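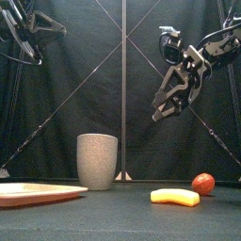
*A plate, a cup, a banana and a ball on a dark tabletop.*

# About Terska Lettings

Most agency websites will tell you that finding a home is a journey. We think it is mostly paperwork, a few viewings and a lot of waiting for people to ring back. Terska has been letting flats and houses in and around Ukow for long enough to have grown tired of the way our trade talks about itself, and this page is written with that in mind.

## What we do

We let and manage ordinary homes. At present we look after 402 of them, mostly two-bedroom flats, with a smaller number of terraced houses on the Werneck side of the river. A handful would be called "luxury" by other agents. We stopped using the word after going through a year of local adverts and finding it attached to a basement with one window.

We have one office, on Kravchuk Street. The building has 1713 carved over the door, and visitors like to ask whether the firm is that old. It isn't. The front wall may be, though a surveyor who looked at it for us thought the stone had been moved from somewhere else, and we are inclined to believe him.

## Who runs it

The firm was started by Bohdan Yurchenko, who had spent years as a tenant before he ever worked for a landlord. He still does some of the viewings himself. He is not a "property visionary" and would like it known that he turned down a regional award with that phrase in it, once he had read the small print and found the entry fee.

There are five of us altogether. If you ring in the morning you will get a person. If you ring after lunch you will probably get a person, but one of us may be up a staircase in Werneck with a bunch of keys and no signal.

## How we describe a property

Our adverts give the floor area as measured by us, the floor the flat is on, whether there is a lift and whether the lift is in regular use. We say which way the main room faces. If there is a bar underneath, the advert says so and gives its closing time.

We try not to write "moments from" anything. We walk from the front door to the nearest tram stop and put down how long it took. Bohdan walks faster than the rest of us, so his times are left out.

We don't publish computer drawings of how a flat might look with different furniture. Owners ask for them from time to time and we say no. Some have gone elsewhere as a result, and their flats may well have let sooner. We have never seen figures that settled it either way.

## Fees, since you will want to know

Tenants pay the rent and the deposit. We charge the owner for finding a tenant and a monthly amount for management, both written on a single sheet which we will send before any meeting. There is no "onboarding package". We looked at one that a software firm was keen to sell us and could not work out what was in it.

Repairs are charged at what the tradesman charged us. You can have a copy of the bill. We don't add a handling percentage, and if another agent tells you that everybody does, ask them to put it in writing.

## What we are not good at

It seems only fair to include this.

- We are slow with furnished short lets and would prefer not to take them on.
- We don't sell property. People keep asking, and we keep passing them on.
- Our website search is poor. It cannot sort by price and garden at the same time.
- We have been wrong about rents. In March we advised an owner to ask for less than she wanted, she ignored us, and the flat went at her price within 4 days.

We don't print star ratings or quotes from happy clients. Any agent can find a few people to say something kind, and we have no idea how you would check. If you are an owner thinking of coming to us, we will put you in touch with an existing one, provided they agree, and leave the two of you to talk without us on the line.

## Awards and memberships

We belong to the deposit scheme the law requires us to belong to. Several agents in town show that badge as though they had won it.

## Coming to see us

The door on Kravchuk Street sticks, so push it hard near the handle. Parking outside is for residents only and the wardens are keen. Tenants reporting a leak should ring and not write, as the inbox is not watched overnight. For anything else an email is fine, and you should have a reply by the end of the next working day.

*Page last revised August 2024.*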